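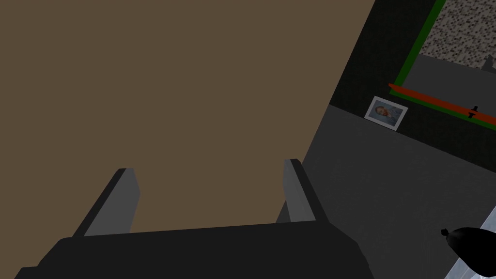

Joubert Library Reopens Its Reading Room With a Day-Long Party

November 2022

Print this story | E-mail this story
Shares: 50 | Comments: 8

What a day for Joubert! The public library on Dralluvska Street opened its doors again Sunday morning after being closed since June, and the line of families waiting to get in ran past the bakery and halfway to the bus stop. By noon the children's corner was so full that story time had to move out to the front steps (coats on, hats on, and everybody singing anyway).

The reading room has new heating, a roof that no longer drips on the biographies, and long windows on the garden side that had been boarded over for as long as most people in town can remember. Light pours in all the way to the back shelves now. The old card catalog is still there too, polished up and filled with seed packets that anyone can take home and plant in the spring.

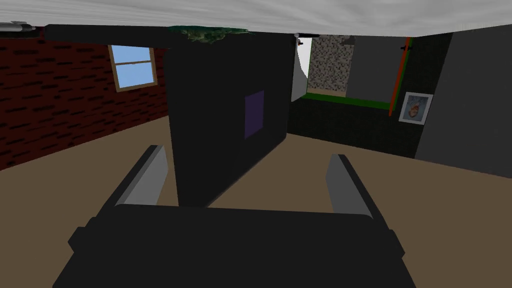
Lindiwe Jacobs said she had been coming in every week since grade school and had never once seen the garden from inside the building, and that she planned to claim the chair by the third window before anyone else got ideas.

About 2,000 books came back from storage over the past month, and the shelves have been put in a new order. Mysteries are finally next to the thrillers, cookbooks have a wall to themselves, and the local history shelf now stands close to the front desk. There you'll find the Onirora letters, a bundle of notes sent home by a Joubert family who ran a ferry on the Onirora River. They are a treat, full of bad weather and good suppers, and they had been sitting in a basement box for years.
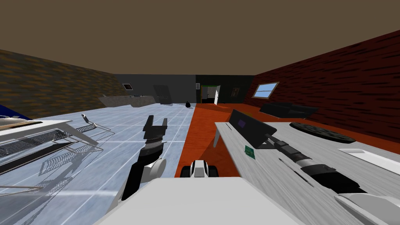

Longer hours, and music on Fridays

The library will stay open until 8 on weeknights, two hours later than before. That should be a big help to students and to anyone who works a day shift. Fridays will end with live music in the reading room, starting with the Floveo Quartet, who played a short set on Sunday and got the whole room stamping along by the last tune. If you missed them, don't miss them again!

Library cards are free for anyone living in the county, and old cards still work. Late fees from before the closing have been wiped out, so if there's a picture book hiding under your couch, bring it on in. The first book sale in the new space runs through the end of the month, with most paperbacks going for 50 cents and a whole table of jigsaw puzzles priced to move.
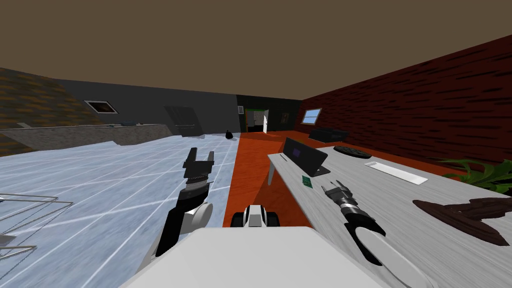

A view over the tiled floor and the long table.

Print this story | E-mail this story

Related items
Ferry Letters to Be Read Aloud at Joubert School
31 Good Books for a Long Winter
Dralluvska Street Bakery Adds Sunday Hours
Floveo Quartet Sets Its Winter Dates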